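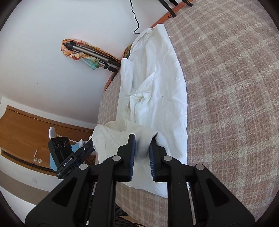
Handheld demonstration gathering

Handheld demonstration gathering is a way of collecting examples for a robot learning system in which a person carries out a task with a gripper held in the hand, while a camera fixed to the tool records what the tool meets. The recordings are later used to train a control program, usually called a policy, that moves a similar gripper on a robot arm. No robot needs to be present when the examples are made. The method is used most for household work such as folding clothes, setting tables and clearing shelves.

Background

Earlier collections relied mainly on teleoperation, where an operator steers a robot arm from a distance with a second arm, a joystick or a headset. Teleoperation gives exact records of the robot's joints, but it is slow and ties the work to the room where the arm is installed. A handheld tool can be carried into ordinary homes. It also lets the operator feel the resistance of the object, for instance when a sleeve is caught under the body of a shirt.

Equipment

The tool has two fingers that open and close through a linkage. Finger pads are often ridged to hold thin or smooth material. A camera module sits on the body of the tool, commonly with a wide-angle lens, so that the fingers and a large part of the surroundings stay in view together. The position of the tool in space is worked out afterwards from the camera footage, in many designs with the help of a motion sensor. The opening between the fingers is recorded by a sensor in the linkage or measured from the footage.

Procedure

A single recording of one task is called an episode. The operator starts with the fingers open, carries out the task at a steady pace, and ends with the tool lifted away from the object. Between episodes the object is put back in a new position. For clothing this usually means dropping or shaking the garment, as a shirt laid out by hand tends to show the same few creases each time.

Garments on beds are a common subject. A bed gives a large soft surface at a convenient height, but the cover can be picked up together with the garment, and white cloth shows few clear edges to a camera. Operators are normally told to pinch a single fold and raise it before pulling sideways.

The Drovmont collection

The Drovmont collection is a set of 3,085 episodes of clothing tasks recorded in 23 homes. It was prepared by Grunent, a small firm working on household robots, and covers shirts, towels, pillowcases and children's clothes. Each home supplied its own garments and furniture. Operators worked in blocks of 40 episodes, followed by a break, after early trials showed that movements became hasty in longer blocks.

Labels were added with Skultameo, a program that splits each episode into stages such as reach, pinch, lift and release. The stage boundaries were then corrected by hand. Of the episodes first submitted, 44 were left out of the final set, most of them for lost tracking near plain walls.

Checking and selection

Episodes are checked for tracking errors, blocked lenses and movements that a robot arm could not repeat. The last of these is tested by replaying the path of the tool on a model of the arm. The Rácz rule, used in the Drovmont collection, rejects an episode if the replayed path leaves the arm's reach at any point between the first pinch and the final release. Failed grasps followed by a second attempt are generally kept, as they give the policy examples of recovery.

Limitations

A person can turn the wrist and lean over a bed in ways that a fixed arm cannot, so some useful episodes are lost in checking. Finger force is seldom recorded, and a policy may grip delicate cloth too firmly. Homes differ in light, furniture and floor space, and a collection drawn from one region may not serve well in another. Recording in private homes also calls for consent from the people who live there and the removal of faces, letters and screens from the footage.

See also

Imitation learning
Teleoperation
Robotic cloth handling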